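Bench notebook – May, started 7:40 a.m.

Crystalline glaze trials, third round. Continuing in this book and not the green one, which is full.

Finally got crystals bigger than a thumbnail! Opened the kiln at 60 C because I couldn't wait any longer, and tile 11 has three proper fans on it, pale blue on a honey ground, with that silky look when you tilt it under the lamp. I have been chasing this since the winter. Leandro, if you read this before you see the tile, go and look at the tile first. It's on the windowsill, wrapped in the gray towel.

What changed from round two: I dropped the alumina again (swapped the last of the kaolin for a pinch of calcined), kept the zinc where it was, and held longer on the way down. The peak is the same as before. I still don't know which of the three did the work, and yes, I know I should only move one thing at a time. I got greedy. Round four will be boring and careful.

Base as mixed, by weight:
Frit 50
Calcined zinc oxide 24
Silica 21.5
Titanium dioxide 4
Calcined kaolin 0.5
Plus cobalt carbonate 0.3 on tiles 7 to 11 only

Small batches, 160 g dry each, sieved twice. It settles like concrete in the cup, so stir before every single tile and then stir again. CMC gum helped a lot with brushing. I put on four coats, left the bottom third bare, and every tile sat on its own little catcher. Good thing too, because tile 9 ran right off and filled its catcher to the rim.

Schedule on the Lykkegaard (small kiln, back wall):
Up at 150 C an hour to 600
Up at 200 an hour to 1260, hold 10 min
Down as fast as it will go to 1090
Hold 2 h 30
Down to 1060, hold 1 h
Off

The top end was slow. The elements are getting tired and the last 60 degrees took forever, which may have added some heatwork that I didn't plan for. Cone 10 was flat in the cone pack, touching the shelf. I'd like it at four o'clock next time. 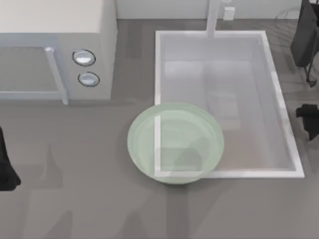
Back to the drop from peak, because I think that is where the fun is. On round two I let the kiln coast down on its own and it dawdled through the 1200s, and I got a crowd of tiny crystals all shoving each other, more like frost than flowers. With the fast drop there are far fewer starting points and each one has room to spread. Tile 11 has those three big ones and then lovely clear glaze between them. Tile 10, same cup, same shelf, has one crystal down in the corner and nothing else. So it's still partly luck, or partly where the tile sits. 10 was nearer the door.

The one-hour step at 1060 gave me a ring! You can see it with the loupe, a thin darker halo close to the outer edge of each fan. I've read about people stepping the temperature up and down to get several rings, like a tree. I want to try that so badly. Maybe 1090, 1060, 1090 again, 1050. It would be a long evening but the controller can handle the segments.

Other tiles, quickly:

Tiles 1 to 3, no colorant, white porcelain. Crystals very faint, you have to hunt for them. Pretty in a quiet way. 2 has a pinhole near the top.

Tiles 4 to 6, on the Kesham stoneware. Dull and sort of mustard, hardly any growth. I expect the body is feeding alumina into the glaze as it runs. Not worth repeating on that clay, though 5 has a nice breaking edge that Leandro may want for his bowls.

Tiles 7 and 8, cobalt on porcelain, three coats instead of four. Medium crystals, sharp needle ends. The thinner coat clearly matters.

Cleanup notes: the catchers came off 7, 8 and 10 with the torch trick, just a small flame run along the join and a tap. 11 needed the diamond disc. The edge is razor sharp, so please don't run a finger along it. Kiln wash on the bottom shelf has flaked in one spot and wants scraping and two fresh coats before anyone fires again.

Leandro asked what the cones say about the other kiln, the Cavano. I haven't tried it for this and I don't think it can drop quickly enough with all that brick.

Next round:
Same base, porcelain only, four coats on everything
Peak hold cut to 5 min
One extra hold for rings, nothing else touched
Swap positions, so the best glaze goes by the door
Weigh the zinc on the small scale (the big one drifts)
Try manganese on two spare tiles if there's room

Zinc is getting low, enough for two more batches. Ordering today with the gum and a box of cones.

4:15 p.m. – looked at 11 again in the afternoon sun and there's a fourth crystal, tiny, right under the top edge. Marked it on the sketch.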